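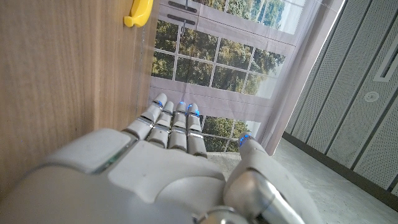

Fig. 7. Wood panel, window and perforated wall

Section 7: Care of walls and panels next to a window

Print this page | E-mail this page

This section covers cleaning and checking Flisby wood panels and Clalia perforated wall panels where they are installed on either side of a window. For installation, see Section 2.

Before you start

You will need a soft brush attachment for your vacuum, two lint-free cloths, a bucket of lukewarm water, and a mild dish soap. Keep one cloth for the wood and the other for the window trim.

CAUTION: Do not use a steam cleaner on either type of panel. Steam damage is not covered by the warranty.

Cleaning the wood panel

1. Close the window and pull any blinds all the way up.
2. Dust the panel from top to bottom with a dry cloth. Follow the grain.
3. Mix a few drops of dish soap into the water. Dip the cloth and wring it out well.
4. Wipe one area at a time, again with the grain. Do not let water run down to the seam next to the window.
5. Dry the panel right away with a clean part of the cloth.
6. Leave Greco panel oil off for at least 18 hours after washing. Oiled finishes only; do not oil a lacquered panel.

Note: Wood that gets direct sun changes color over time. If a picture or shelf has been hanging on the panel, the covered spot may look different when you take it down. This usually evens out over one summer.

Checking the seam at the window

1. Run a fingertip along the full length of the seam. It should feel even.
2. If the edge of the panel has lifted, press it back by hand. If it lifts again, replace the edge clip (see Section 2, Parts).
3. Check for dark marks at the lower end of the seam. Dark marks can mean that water is getting in around the window. Have the window looked at before you do any work on the panel.

Check the seam twice a year. July is a good month for one of the checks in most climates, with the wood at its widest.

Cleaning the perforated wall

1. Set the vacuum to low suction and fit the soft brush.
2. Move the brush slowly over the holes. Do not press.
3. Wipe marks between the holes with a barely damp cloth.
4. Let the wall dry with the window open for around 2 hours.

CAUTION: Do not spray any liquid directly at the perforated wall. Liquid that goes through the holes reaches the backing felt and is hard to dry out.

CAUTION: Do not paint the perforated wall with a roller. Paint fills the holes, and the wall will no longer absorb sound as intended.

Note: Leave a gap of 300 mm between the wall and any heater.

Related sections
Section 2: Installing panels and trim
Section 8: Replacing a damaged panel
Section 9: Warranty terms

Tamlow Interiors customer support | Page updated 28 Mar 2023 | Back to top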